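Burwood families to receive children's bedding through new lending and repair service

Burwood, May. Karkon, the household textiles firm, has agreed to fund a children's bedding service in Burwood for the next 5 years. The service will be run by Sistavis, which already operates a linen store and repair room in the town.

Under the agreement, families referred by a school, health visitor or housing officer may borrow a full set of bedding for each child. A set consists of a duvet or quilt, a pillow, two fitted sheets and two pillowcases. Sets may be kept for as long as they are needed and exchanged when a child moves to a larger bed.

A trial supplied 857 sets to homes in Burwood and the neighbouring Vương estate. The new funding will raise the yearly figure to more than 1000 and will pay for two further sewing machines and a part-time repairer.

Lenuța Dinu, head of services at Sistavis, said: "Parents told us during the trial that bedding was the item they put off buying. We are pleased to be able to offer it all year, and to mend what comes back to us."

Returned items are washed at 60 degrees where the care label allows, checked along the seams and packed by size. Anything beyond repair is passed on for textile recycling.
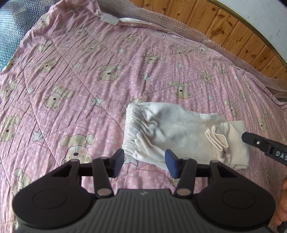 Can families who have not been referred apply?
Applications can be made directly at the Burwood linen store, where staff will complete the form with the parent or guardian.

Referral forms are available from Sistavis on request.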